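Keeping White Tabletops and Counters White

We moved into this house with a white kitchen table, a white laminate counter and a white workbench top out in the garage, and I will admit I was a little scared of all three of them. My mother had dark brown everything, and I grew up thinking white surfaces were for people with no children and no coffee habit. Well, I have both, and after 12 years of wiping I've come around completely! You see the mess, you clean the mess, and then you get to sit down.

So many of you wrote in after the November page on grout that I thought I'd put all my white-surface tips in one place. Grab a cup of something (and a coaster, please).

The everyday wipe

Warm water and a small squirt of dish soap in a bowl, a soft cloth wrung out well, and a second dry cloth right behind it. That second cloth is where most people get lazy, me included. When a white top looks gray and dull even though you just cleaned it, you're usually looking at a film of dried soap. Go over it once with plain water, dry it, and see if it doesn't perk right up.

I used to buy the Plimero spray, the one in the tall bottle, and it smells lovely, but it left streaks on our table and I went back to the bowl. My sister-in-law swears by it on her tile, so your mileage may vary.

Coffee and tea rings

Fresh ones come off with the soapy cloth. For the ones you find on Monday morning that have been there since goodness knows when, mix baking soda with just enough water to make a paste like soft frosting. Spread it over the ring, leave it 7 minutes, and wipe it away gently with a damp cloth. Don't scrub! Baking soda is mild, but it is still a powder, and a shiny finish will go cloudy if you lean on it. Try it first in a corner that lives under the fruit bowl.

Turmeric, beet juice and tomato sauce

Turmeric is the one that makes me want to lie down on the floor. Get to it quickly, blot with a paper towel, then use the baking soda paste. If there's still a yellow shadow on a laminate top, and you have a sunny window, slide the table over where the light can reach it for an afternoon. Sunlight fades turmeric beautifully. I've rescued a cutting board and one very sad plastic lid the same way.

Marker, crayon and ballpoint

Rubbing alcohol on a cotton ball takes off most ballpoint and a good deal of permanent marker. Dab, turn the cotton to a clean side, dab again. Keep it away from painted or lacquered wood, where it can lift the finish along with the ink, and of course away from the stove. Crayon comes up if you rub it with a bit of cooking oil on a paper towel, then wash with the soapy water so you don't end up with a greasy patch in its place.

Black scuffs on a work surface

Out in the garage it's rubber feet, tool handles and the bottoms of boxes that leave marks. A plain white pencil eraser is my first try. After that, a melamine sponge (the Zasow ones come 2 to a pack and last me a good long while), dampened and used with hardly any pressure. It works like very fine sandpaper, so on anything glossy I go slowly and stop as soon as the mark is gone.

If you set heavy or metal things on a white top, stick felt pads underneath, or lay down a piece of thin cork. I bought a roll of cork 29 inches wide, cut it with kitchen scissors, and still have a piece left over for the potting bench.

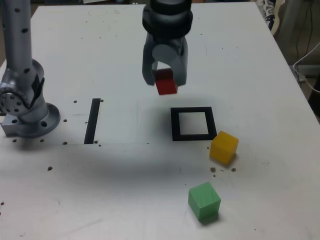
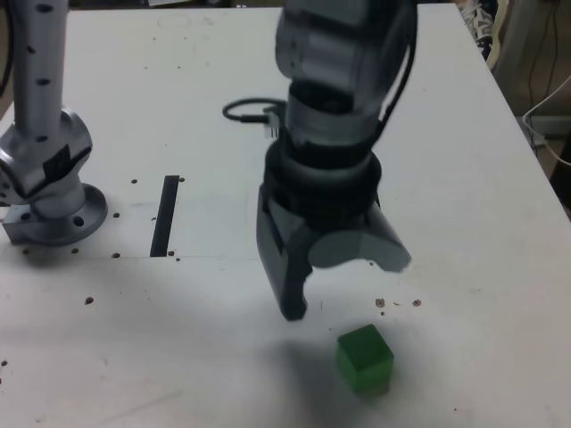
White tabletops, with a small red cube in the first picture and a small green one in the second.

A few things I keep off white tops altogether: steel wool, scouring powder, hot pans straight from the oven, and bleach left to sit. Bleach can yellow some plastics over time, and once that happens I don't know of anything to bring them back. If you've found something that does, do write and tell me. I have a garden chair I would love to try it on.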